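# Lids

I own more lids than things to put them on. I've known this for years, the way you know about a noise in the car, and I got through it by turning up the radio. Then in March the kitchen cabinet to the left of the stove stopped closing, and I had to get down on the floor and look inside.

It's a deep cabinet. The previous owners must have kept a stockpot in it, or a child. We keep food containers in it, "keep" meaning that we open the door about four inches, throw something in, and shut the door fast. This works until it doesn't. By the end I was holding it closed with a bag of potatoes.

So on Monday, with the house to myself and the dishwasher running, I pulled the whole mess out onto the kitchen floor and started matching.

## The method

I had a method, because I'd read about one. You put all the bottoms on one side and all the tops on the other, and you pair them off like a middle school dance. Whatever is left standing along the wall goes out.

The bottoms took no time. There were the glass ones from Ravstead, heavy enough to break a toe and the only containers in the house I'd be sorry to lose. There were the soup tubs from the takeout place in Carkville, which are free and have therefore outlived two sets of proper plates. There was the Curska nesting set, a wedding present, bought by somebody who believed we were people who nest things. And there was the usual loose population of yogurt tubs and one margarine tub that I think came with me from college.

The tops took the rest of the morning.

A lid, I can report, will fit almost anything for a second. You press down one side and it goes on beautifully. You press down the other side and the first side comes up and looks at you. I spent a good while doing this with a square lid and a container I would have sworn was also square. It had rounded corners. The lid had slightly more rounded corners. Some designer somewhere was paid for that.

The Curska set was the worst. It was sold with its lids color-coded, so that you'd never mix them up, and I suppose you wouldn't if you could tell teal from the other teal. Two of the bottoms have melted a little on one side from the bottom rack of the dishwasher, and those now take no lid known to science. I put them in the "out" pile. Then I took one back because it's good for screws.

## The green one

Every cabinet like this has one item that has been in it the longest, and in ours it's green. Bright green, round, shallow, with a raised rim, the sort of green that was briefly on everything and then on nothing. I'm fond of it. I have no idea what it belongs to. I tried it on every round thing in the house, including a flowerpot and the dog's water bowl, and it's either a half inch too big or just big enough to sit there and slide off when you walk past.

I looked it up, too. I typed "round green plastic lid" into a search box and got 2,747 results, sorted by a principle I couldn't identify. I looked at ten of them. One was a hat.

What I've learned instead is that a lid turned upside down is a dish. Set it down rim up and it'll hold paper clips, the one screw left over from the bookcase, or whatever scrap you've just torn off and don't want to lose under the couch. It does this better than the little ceramic tray I bought for the purpose, which tips.
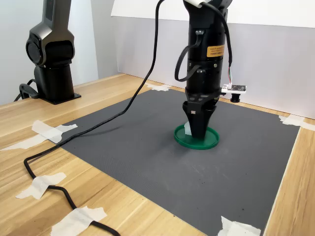
## What went and what stayed

The out pile filled over two grocery bags. Most of it was yogurt tubs, which went quietly. The soup tubs I cut down to one stack, on the grounds that Esteban — the takeout place, it's just called Esteban, no apostrophe, no "s" — will certainly give us more by the weekend. I kept all the Ravstead glass, including the one with the chipped corner, and I stood its lids on edge in an old napkin holder so they could be flipped through like records. I was very pleased with the napkin holder. I showed it to everyone who came into the kitchen that evening, and they were polite.

The margarine tub stayed. I don't want to discuss it.

A few notes, in case your own cabinet has potatoes leaning on it:

- Do the lids first. If you start with the bottoms you'll feel you're nearly finished, and you'll be wrong until lunch.
- Round goes with round. Believe this even when the square one looks promising.
- Wash everything before it goes back. I didn't, and there was something on the underside of the teal one (or the other teal one) that I had to deal with later with a butter knife.
- Check the freezer. Four of my missing bottoms were in there with chili in them, under lids that weren't theirs and had been making do.
- Don't throw out a lid on the same day you find it alone. Its container is at a neighbor's house, and it will come home with banana bread in it.

The cabinet closes now. It closes all the way, with a click I'd forgotten it had, and the potatoes have gone back to the basket by the back door where they were supposed to be. I give it until summer. There's already a tub in there from last night's rice, and I notice I put it in without looking and shut the door fast, out of habit.

Next is the drawer with the batteries. It opens, mostly, if you push down on the front and pull at the same time, so I don't see any hurry.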